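September, 7.40 am, Morkthorpe bench

Leak trial on the new cup stock, continued. Najwa Masri wants a yes or no by lunch so she can answer Stastgate. I don't think she is going to get one.

Claim as received from the supplier, Gündoğdu: the new coating holds hot coffee for three hours without softening at the base seam. No mention of what coffee, what temperature at the pour, whether the cup had a lid on, or whether anyone picked it up in between. I asked twice. The reply the second time was the same data sheet with a different cover page.

What we did yesterday. Poured at 88 degrees, 3 mm below the rim, cups stood on blotting paper, checked every quarter of an hour. Black coffee first, then white, then plain water. Water did nothing, as expected. Black coffee gave two damp rings on the blotter, both from the same sleeve. White coffee was worse but I was out of the room for one of the checks and the times in that column are guesswork, so I have crossed them out. Please don't copy them into the report.

The "554" on the sleeves is supposed to be the batch. Vamomstead have it down as the board weight code. If they are right then we have no batch number at all and can't say whether the two leakers came off the same run as the good ones. Chasing.
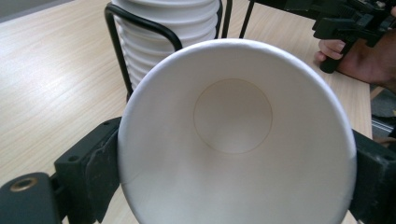
Paper cup from above, base seam just visible as the faint tan ring.

Squeeze test next. I have never liked this one. The method says "grip firmly at mid height", and my firm grip and Najwa's are different things. Last spring we got a pass from her and a fail from me on the same sleeve and wrote down "borderline", which told the customer nothing. Proposal: hang a known weight off a strap round the cup and measure how far the rim goes out of round. Slow, but at least two people would get the same answer.

Also not convinced by the line about 3,000 cups tested at the factory. Tested how? If that is a camera looking for dents on the way past, it has no bearing on whether the seam holds. I would take twenty cups filled and left to stand over all of that.

10.15. Cut open the two leakers with the small knife. Coating looks even on the wall. At the base the glue line is thin on one of them, and on the other I can't find anything wrong, which bothers me more. Dyed the third cup from that sleeve (food colouring and a drop of washing-up liquid) and left it on a clean blotter. Nothing through after about half an hour.

Najwa thinks the blotting paper was already damp under the window. Possible. The sill does sweat in the mornings. It would explain the one with no fault, but then I would expect a smear and both marks were rings. Will repeat on the far bench with fresh paper and dry controls next to each cup.

Answer for Stastgate at this point: not enough to say yes. Asked for two unopened sleeves from a different carton, with the carton label left on this time.

To do: kettle thermometer reads high against the glass one, check both in ice. Order blotting paper. Find out who at Vamomstead wrote the code list.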